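Plolldale Robotics Club newsletter
Club news: the sorting project

July 24, 2018

The gripper group has moved on from wooden blocks. Since the spring they have been working through what the project sheet calls "awkward goods", meaning anything that does not have six flat sides. The job is the same each time. Using two hand-held grippers, members pick items out of an open box, put them down on the table, then pack everything back. Every run is recorded, and the recordings go into the set the club will enter at Barkdale.

At the last count the set held 531 runs. The target for the summer was lower than that, so the group has decided to throw out the poorest ones and keep going with harder items. Foam has been the main subject for the past fortnight. It gives when the pads close on it, and a piece with a thin part in the middle can fold if it is taken in the wrong place. Members have been asked to approach from above, close slowly and stop as soon as the piece will lift.

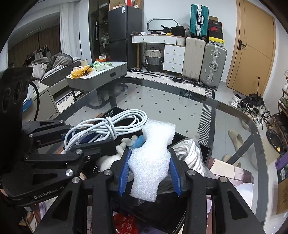 Zsolt Szabó wrote in to say that slow closing is fine for practice but costs too much under competition rules, where a run is stopped at 30 seconds. He would like half of each session to be timed from now on. He also thinks the Nasley team lost their place in February through being too careful, and he does not want us to go the same way. The group talked this over and agreed to timed runs in the second hour only. New members can leave the clock off until they have done 20 clean runs.

Cable is next on the list. A tied bundle looks easy, but there are several wrong ways to pick it up. If the pads take only the outer loops, the rest hangs down and catches on the wall of the box. Taking it across the tie works better, although the bundle can then turn in the grip. Cord in plastic packets has its own trouble, as the packet slides on the cord inside it. The group is writing down which grip was used on each attempt so that the two methods can be compared properly in the autumn.
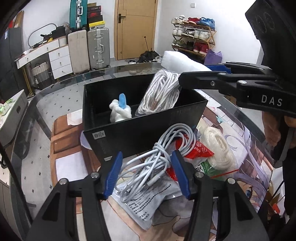

Words: the gripper group
Filed under: Projects, Competition

Two-gripper work is the other change. Under the Koyama Cup rules, which Barkdale has adopted this year, both grippers may be inside the box at the same time but they must not touch. A touch ends the run. Most of ours so far have happened on the way out, when one person lifts early and the other is still reaching. Calling "in" and "out" aloud has helped, and pairs are asked to keep doing it even when they feel they no longer need to.

Please check the pivot screws before you start and again when you finish. One linkage worked loose last month and a whole afternoon of runs had to be marked as doubtful. The small screwdriver belongs in the lid of the spares tin and should go back there.

Anyone with items to lend should bring them along on a club night. Soft toys, packets and short lengths of rope are all useful. Glass and anything with a blade cannot be used. Put your name on what you bring if you want it back.

The list for Barkdale closes at the end of next week. Pairs should enter together on one form.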